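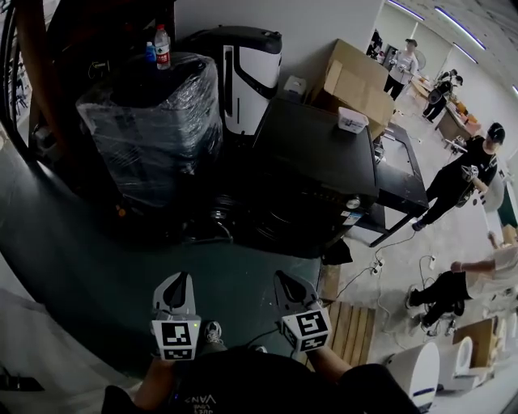 3 Receiving, unwrapping and placing the equipment

This section covers the period between delivery and first connection to power. It applies to the Titov Sular workbench cabinet and to floor-standing units delivered with it. Electrical connection is covered in Section 4.

3.1 Preparing the room

1. Choose a wall with a clear run of floor in front of it. The Sular cabinet needs 1075 mm of free floor on the working side so that the lower shelf can be reached and equipment on casters can be rolled out.

2. Sweep the floor. Bare concrete sheds dust for months after a room is finished, and the dust collects in caster bearings and in the intake filters of floor-standing units. Sweep twice, then vacuum along the base of the wall.

3. Check the floor for level in both directions. Where the fall across the cabinet position is greater than the leveling feet can take up (40 mm), choose another position. Do not stack shims under a foot.

4. Lay the floor mat last. A mat put down before the heavy items are in place will crease under a pallet jack and can trap a wheel.

Note: Unsealed concrete may be used as it is. If it is going to be sealed, seal it before delivery and allow the full curing time given by the sealer manufacturer.

3.2 Receiving the delivery

1. Count the packages against the delivery note before signing. A standard delivery consists of one palletized unit, one cabinet and one carton of accessories. Optional items travel separately.

2. Inspect the shrink wrap. Creases and slack areas are normal. Tears, footprints, or tape that does not match the rest of the wrap should be written on the delivery note.

3. Write down the package number from each label. Jasance, who handle returns and freight claims, will ask for it.

4. Leave the wrap on any unit that will not be installed the same day. The film keeps dust out of the vents.

CAUTION: Do not use a wrapped unit as a shelf. Drinks and open bottles must be kept off it at all times. Liquid runs down between folds in the film and can enter the top vents without being noticed.

3.3 Removing a unit from the pallet

The palletized unit weighs 123 kg. Two people are required.

1. Set the pallet down with its slats running in the direction the unit will travel. Wheels roll along a slat but catch in the gaps when they have to cross them.

2. Cut the straps while standing to one side. Wear eye protection and closed shoes with a hard toe.

3. Slit the film from top to bottom at a corner post. Use a safety cutter with a shielded blade. A utility knife will mark the side panels.

4. Fit the ramp to the end of the pallet marked EXIT and check that both hooks are seated.

5. Roll the unit down slowly, one person above and one below and to the side. Never stand directly in its path.

6. Lock the casters as soon as the unit is clear of the ramp.

7. Remove the pallet from the working area. Stand it on edge against a wall outside the walkway, or take it out of the room. An empty pallet left flat on the floor is a trip hazard.

Note: Keep the pallet and ramp until the unit has passed the check in Section 5. Returns are accepted on the original pallet only.

3.4 Placing the cabinet

1. Move the cabinet into position with its shelf empty and the top clear.

2. Lower the four leveling feet until the casters are free of the floor, then adjust. The flat top should stand 873 mm above the finished floor. Measure at all four corners.

3. Tighten the lock nuts by hand, then a quarter turn with the wrench supplied.

4. Load the lower shelf, heaviest items first and toward the back. Spare wheels and other loose hardware should go in a bin. Coil cables one at a time and tie each coil – cables dropped in loose will knot around anything stored with them.

5. Keep the top for work in progress. Small containers of screws or fasteners may stay there if they have lids and are set back from the front corners.

CAUTION: Do not sit or stand on the cabinet, and do not lift other equipment onto it with the casters down.

3.5 Spacing along the wall

Units with side panels may stand next to each other provided the vents are not covered. Leave a hand's width between a unit and the wall, and more if the power inlet is at the rear.

Cartons should not be stored between units. Cardboard placed against a vent restricts airflow and softens in a damp room. An accessory carton that is still in use can stand at the end of the row. Close its flaps at the end of the shift.

Small power supplies and network devices supplied in the Wei accessory kit should be fixed to the wall with the bracket provided. If they have to stand on a surface for a time, keep them away from the edge and label the leads at both ends.

3.6 Laying the mat

1. Unroll the mat with the textured side up and leave it flat overnight at room temperature. Edges that have been rolled for a long time will lift at first.

2. Slide it up to the front of the cabinet. It should not run under the feet.

3. Trim only along the marked lines.

4. Press down any raised edge. If it does not stay down, apply the edge tape from the accessory carton to clean, dry concrete.

5. Wipe with a damp cloth. Solvents will dull the surface.

Note: The mat is for standing comfort. It carries no electrostatic rating and must not be used as part of a grounding system.

Proceed to Section 4 when all casters are locked and the walkway is clear.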